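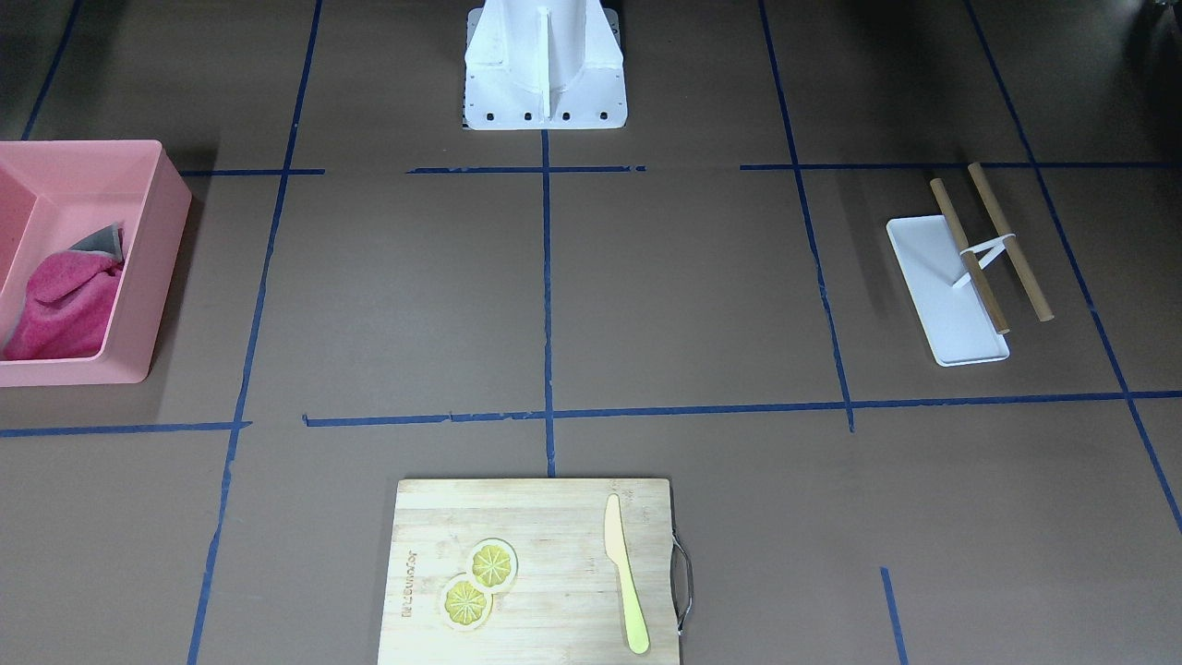
How does a robot arm know where things are on its table?

The arm keeps a list of positions in its computer, and people set up the table so that the real positions match the list.

The robot cell at Kondlow is called Saber. A cell is the robot together with its table and the space it needs to move. Saber has two arms, and this page explains how the table is set up and looked after.

The mount
A white mount stands at the far edge of the table. It has a flat foot, a tall fin in the middle and a row of six small black bolt holes along the front. All of Saber's measurements start from the mount. If it moved by even 2 millimetres, every position in the list would be wrong by the same amount. The bolts are checked with a torque wrench, a tool that shows how hard a bolt is being turned.

The tape
Blue painter's tape divides the brown surface into areas. The arms do not need the tape. It is for the people who put the objects out. The lines are a rough grid, and two of them slant, so they are not used for measuring. Exact distances are taken with a steel rule 300 millimetres long.

Tape wears out. When an edge lifts, the whole strip is peeled off, the surface is wiped with a dry cloth and a new strip is pressed down along the old line.

The objects
Each object goes in its own area. The pink bin with the towel in it goes on the left. The white tray goes on the right, with the two wooden dowels and their small white connector. The cutting board goes at the near edge, with the lemon slices on one half and the yellow plastic knife near the other side.

These objects test different things. A towel is soft and changes shape when it is gripped. A dowel is stiff, but it can roll. A slice of lemon is thin and hard to pick up from a flat board.

The daily check
1. Switch the arms off and wait for the light on the control box to go out.
2. Push gently on the mount. It should not move.
3. Look along each strip of tape for lifted edges.
4. Put the objects in their areas.
5. Stand back, switch on and run the slow test – both arms move through their positions at low speed.

The logbook
Every run has a number. Run 747 was stopped when a loose bolt was found, and by run 3458 the bolts had been changed for longer ones from Bresider. The next full service is in July, when the arms will be sent to the workshop at Plondutstead.

Page last checked: Mar 31, 2023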